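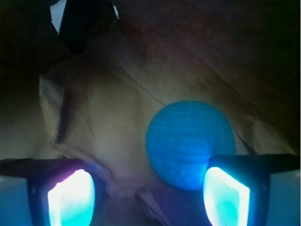

So, the blur gate. I finally sat down with the Drellavent runs and I think we've been throwing out the wrong frames, or at least way too many of them. Our filter scores sharpness over the whole wrist view and drops whatever falls under the cutoff, and the trouble is that the fingertip pads are in every single view and they're so bright that they swamp the score. Look at how much of the bottom those two white pads take up when the fingers have the blue ball between them, and how their cyan spills onto the crumpled sheet and the underside of the ball. The right finger covers the ball's lower right on top of that, so the part of the view we care about is small and the part that wins the sharpness vote is huge. A crisp pad edge can rescue a frame where everything else is mush, and a dim brown background can sink one that's perfectly usable for ball position!

What I did instead (thanks to Jin-sol for the nudge, quoted at the bottom) was mask out the finger housings and the pads and keep every frame, blurry or sharp. Each frame gets a weight in the loss, from the gradient energy in what's left after masking. Low weight for the sweeps, full weight for the still moments. No cutoff at all. The held-out set is 38 episodes, same split as the Flurnden report, and I went through the labels again myself over the holidays, which my family thought was very sad.

The old gate was discarding 2,362 frames from the training half. With the weighting they all go back in, and the success rate on the pick-from-crumpled-sheet task went up by 6 points. I ran it with three seeds and the gain was there each time, though one seed was pretty stingy about it. Where it helps most is the fast approach, when the wrist is swinging over and the policy has to guess where the ball will end up relative to the right finger. With the gate on, the policy had hardly ever seen the world from a moving wrist. Then at test time it moved the wrist, naturally, and went a bit silly. 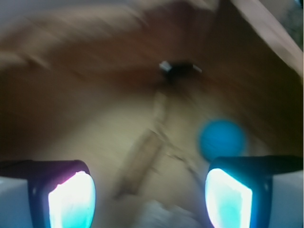
The other half of this is augmentation, and I don't have as happy a story there. I tried smearing sharp frames with a straight-line kernel to make fake motion blur, thinking I'd get the benefit for free and could skip the masking. It did basically nothing. My guess is that a straight smear treats the fingers and the background the same, while on a real wrist the fingers travel with the camera and stay pretty sharp as the rest streaks past. I then tried smearing only outside the finger mask. Better, but still short of using the real blurry frames. If somebody has a depth-aware version lying around I'd love to borrow it.

Two things I'm not sure about. First, I picked the weight curve by eye, and the floor (the least weight a frame can get) matters more than I'd like. Drop it to zero and you're more or less back at the gate. Second, the mask is fixed, drawn by hand for one finger width and stretched as the fingers open and close. Works on our gripper. I wouldn't trust it on the Bullari one without redrawing it.

Oh, and the color tracker baseline needs an asterisk in the write-up. It was keyed on blue, and the pad glow shades into cyan, so it kept latching onto a pad edge when the ball was near a finger. Masking fixes most of that too, so the baseline in the old table looks worse than it should. I'll rerun it in January before we send anything to the Bošković people.

Config and masks are in the usual folder, under blur_weight. Shout if the loader complains, I moved a couple of paths.

Nabila

On Dec 30, 2021, Jin-sol Yoo wrote:
> Hi all, quick question about the frame filter before I start the
> next training round. I pulled 50 of the rejected frames at random
> and in a lot of them I could point to the ball with no trouble. Soft
> edges, sure, but it's a big round blue thing and you don't need
> much. Do we know the gate is helping? I couldn't find a run
> without it anywhere.
>
> Also wondering if the fingertip lights are messing with the score.
> Could we just black the fingers out first?
>
> Jin-sol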